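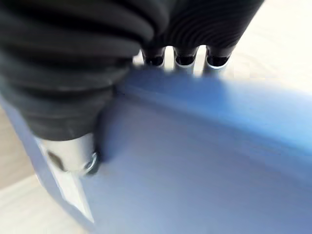 How I Fix a Sagging Cabinet Door (Without Buying a New Cabinet)

Posted 31 Aug 2022

I've put this off for months, and then two people emailed me in the same week about doors that rub, so okay, let's do doors! I have fixed a lot of these. My first apartment had a kitchen where every single door hung at its own special angle, and I learned most of what follows by turning the wrong screw and making things worse.

Everything below is for the common hidden hinge, the kind with a round cup sunk into the back of the door and an arm that clips or screws to a plate inside the cabinet. If yours are old butterfly hinges on the outside, skip down to the part about stripped holes, which is the only bit that will help you.

What you need

A Phillips screwdriver that fits properly. Please don't use the drill for this, even on the low setting. I did once, on a Travent wardrobe, and stripped a plate in half a second.
A pencil
Masking tape
Wooden toothpicks and wood glue, in case of stripped holes
A small flashlight, or your phone

Set aside 30 minutes for your first door. After that you'll be flying through them.

Step 1: Empty the shelves near the hinges

You want room for your hand and the screwdriver. You don't have to clear the whole cabinet, and I never do. Heavy stuff on the door itself (spice racks, I'm looking at you) should come off, though, or you'll adjust everything perfectly and then watch it drop again when you load the rack back up.

Step 2: Close the door and look at the gaps

Stand back and look at the line between the two doors, then along the top. If the gap is wide at the top and pinched at the bottom, or the other way around, the door is tilted. If the gap is even but the door sits too low, the whole thing has slipped down. Put a piece of tape wherever it rubs and pencil an arrow on it for the way the door needs to go. It looks silly but I still do it, because once the door is open everything flips around in my head.

Step 3: Check for loose screws first

Open the door and try every screw on the plates, then the two little ones beside each cup. Snug them up by hand. I'd say half the sagging doors I've met were cured right here and I got to go eat lunch. 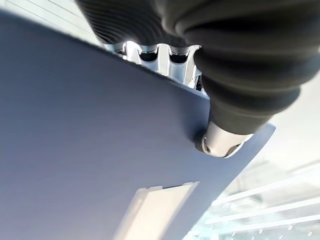
Step 4: Fix the tilt

Find the side-to-side screw. On most hinges it's the one on the arm nearest the door. Give the top hinge half a turn, close the door, and look. Wrong way? Turn it back and go half a turn in the other direction. Then do the bottom hinge the opposite way if it still needs it. Half turns only! I get impatient and do three full ones and then I'm lost.

Step 5: Fix the height

Loosen the screws that hold the plates to the cabinet wall, top and bottom, just enough that the door will slide. Lift it to where you want it and tighten the top plate while you're holding it there. A second pair of hands is lovely for this. My friend Aleksandra Szulc uses a stack of paperback books under the door, and I've switched to that too. Some plates have a height screw in the middle instead, in which case lucky you, just turn it.

Step 6: Fix the depth

If the door sticks out farther than its neighbor, or bounces when you shut it, look for the screw at the back of the arm. Loosen it, nudge the door in or out, tighten. Do this one last. It can throw off the gaps a tiny bit, so go back and check Step 4.

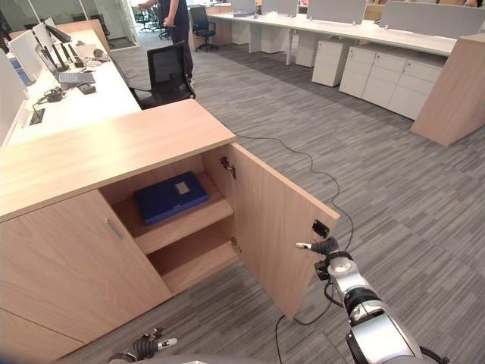 Door open wide, so both hinges are easy to get at.

When the screw just spins

The hole is stripped. Take the plate off, dip a few toothpicks in wood glue, pack them into the hole and snap them off flush. Leave it overnight. Next day, drive the same screw back in by hand, slowly. I did this on a hallway cabinet one December and it's still holding up a door with a mirror on it.

If the wood around the cup has crumbled, toothpicks won't save you. I bought a hinge repair plate from Ostrowski's, the hardware place near me, and it went on with four screws.

A couple of questions I got

Can you mix hinge brands? I wouldn't. The arms and plates often don't clip together, even when they look the same. Take the old hinge to the store with you.

Should I oil them? Only if they squeak, and then one drop, wiped off after. Drawer slides are a different story and I'll get to those in another post.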